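Home | Diary | Sewing & Stitching | About me

Stitches, of the other sort
2026-08-26, posted by Gernetcombe

Day 33 of the suturing course and I am still dreaming about knots. I used to think hemming curtains was fiddly! The thread we get is thin and black and has a mind of its own (it curls up just when you want it to lie flat), and I got through 6 lengths of it before lunch, which is a bit shameful.
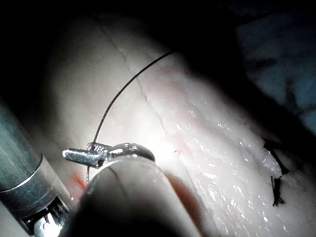 Thread in the jaws, glare and all.

I do like how the light catches everything that's pale and shiny. It makes the thread easier to find, except where the glare is, and then I lose it completely and mutter. My notes say "grip, don't strangle", underlined 3 times.

The practice pad is kinder. It's soft silicone with a cut down it, pinkish-red on the inside, and there's a curved needle that I have become oddly fond of. Keeping track of which strand is which is the hard bit. One long, one short, one sticking out to the side, and my brain goes to porridge.

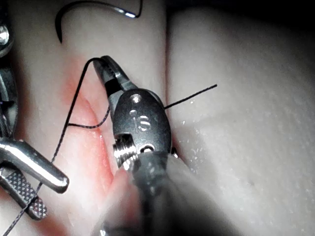 Evening

Home, tea, toast, feet up. Tried my knots again on the cord of my dressing gown and now it won't undo. More Tremel notes to read before bed, pages 1 to 122, so that's me until midnight.

Contact | © Gernetcombe | Back to top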